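Purves Football Club – Members' Newsletter
6th April

FROM THE GOALKEEPERS' CORNER
by Kibet Ondieki

Many parents asked me after the last home match why our goalkeepers now play so many short passes, and why we do not simply kick the ball far away. I promised to write something in the newsletter, so I will try to explain how we train the keepers this season and what you can practice at home.

When I started to coach in this club, the keepers trained alone behind the goal. They did their dives and their catches, and after 40 minutes they came back to the group for the small game at the end. Ross Dow and I changed this in September. Now the keepers do the first part of the session with me and all the rest with the team. They are in the passing squares, they are in the rondos, they run the same warm-up. At the beginning some of them complained, and I understand it. A keeper who loses the ball with his feet in front of everybody feels bad. But after some weeks they asked for the ball more often, and the defenders began to look for them.

The first thing we work on is the starting position. A young keeper likes to stand on the goal line, it feels safe there. When the ball is in the other half, I want the keeper near the edge of the penalty area, with the body open to the field and the knees a little soft. When the ball comes closer, the keeper goes back with small steps and never turns the back to the play. We practice this without any shots. Iona Sutherland walks with the ball across the field, left, right, forward, and the keeper must adjust all the time. The children find it boring for the first two minutes. Then Iona starts to try a lob and they wake up.

The second thing is the set position. At the moment of the shot both feet must be on the ground. You can be in the perfect place, but if you are still moving when the striker hits the ball, you will be late to one side. I shout "set" in training and the keeper must stop, even when the position is not perfect. Please, parents, do not shout it in the matches. Your timing is different from mine and the child hears both.

Catching comes next. For balls at chest height or higher we use the W shape, with the thumbs close together behind the ball. For low balls the little fingers are close together and the forearms bring the ball to the chest. I see a lot of keepers who want to punch everything because they saw it on television. Punching is for the crowded situation, when you cannot get two hands on the ball safely. In the under-12 group I ask for a catch first, a push to the side second, and a punch only if there is no other way.
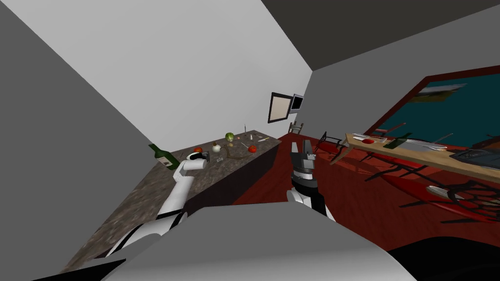
With the feet we are working on three kinds of pass. The first is the short pass to the center back who has moved wide. It must go to the foot which is farther from the pressure. The second is the clipped ball to the full-back, which is the most difficult for the younger ones, and we do not force it before they have enough power in the leg. The third is the pass straight through the middle. I know this one makes the spectators nervous. It makes me nervous too. The keeper has permission to play it only when the midfielder has looked over the shoulder and shown a hand.

And yes, the long kick still exists. If two players press and no one is free, the ball goes long and to the side line, and I will not say a bad word. Against Turnetti we conceded a goal because our keeper wanted to please me and tried to play short when there was no chance to do it. This was my mistake more than his. I had talked so much about passing that he did not hear the other part.

Something you can do at home: one ball, one wall, and a keeper with gloves or without. Stand 4 yards from the wall, throw the ball underarm against it and catch it. First with two hands, then change the height, then take one step to the side before each catch. Jean Pringle's daughter told me that she does 200 catches before dinner, which is more than I did when I was playing. For most children ten minutes is enough. If the hands are tired, the technique becomes bad and you are practicing the wrong thing. For the feet, use the same wall, two touches, then one touch, and do the weaker foot also. Nearly every child forgets the weaker foot when I am not looking.

A word about gloves. Please do not buy the most expensive pair. Children grow fast and the palm wears out quickly on our dry field. What matters is the size: there should be a little space in front of the fingertips, but the glove should not turn on the hand. Rinse them with lukewarm water after the match and let them dry in the shade, not on the radiator. I have seen too many palms as hard as a cookie.

Some parents also wanted to know at what age a child should become a full-time goalkeeper. In our club, not before the under-13 team. Before that everybody who wants can take a turn, and the ones who like it will come back and ask again. Craig Skinner, who keeps goal for our first team now, played as a left winger until he was fourteen. He says he still reads the crosses better because he used to hit them. A child who is sent to the goal only because he is slow will not stay long in the sport, and I don't want to see this in any of our groups.

For the rest of the spring we will have one extra keeper session every two weeks on the small field, before the normal training. The topic of the next one is crosses and corners – when to come out, when to stay, and how to call. A late call is worse than no call, so we will be loud. Field players are welcome too, we need people to deliver the crosses and people to stand in the way. Bring water, a long-sleeved shirt and shin guards. Keepers without shin guards will watch from the bench, also if they are very good keepers.

The away match at Eler is still on the small artificial field next to the main one. Keepers should bring long pants for that surface, it burns the skin on the hips and the knees. Ross will send the meeting time to each team by message.

If you have a question about your child's training, please come to me after the session and not during it. I am always the last one to leave, because I must collect the balls.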